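Reading group picks, and a new home for the small press shelf

Members voted last month on the next run of books, and Prosemano came out ahead of the other publishers on the list. It is a small press that puts out memoir and essays by disabled writers and carers, mostly in paperback, and we have 32 copies of its first collection on order for the reading group. They will be kept behind the front desk. Please sign them out in the book, as the last set came back four short.

The collection was edited by Colm Ní Mhurchú, who also wrote the long opening essay on claiming benefits while working part time. Several members have asked whether the book is suitable for the under-18s group. We think most of it is, but two of the pieces deal with hospital stays in some detail and group leaders should read those first.
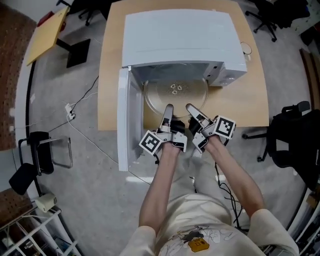 SKILTPORT, January – The small press shelf has moved from the back stairs to the ground floor of the Geraghty building, next to the lift. It now holds 558 titles, all of them listed in the catalogue under the publisher's name as well as the author's. Step-free access is from the car park side. The street door still has a step and the ramp there is on loan until the spring.

Kieran Quinlan will lead the discussion of the Prosemano book at 7 pm in the upstairs room. He has asked people to read at least the first three essays and to bring one passage they disagreed with. There will be a speech-to-text screen, and large print copies of the discussion notes can be had from the desk beforehand.

The Billberg fund has agreed to pay for audio versions of 2 books from the shelf this year. Suggestions should go in the box by the lift with the title, the author and a line on why you chose it. Books already available in audio elsewhere will not be considered.

The winter book sale raised £747, which goes towards postage for members who borrow from home. Postal loans are for six weeks and can be renewed once by phone. Return labels are now printed on the inside of the bag, so keep the bag.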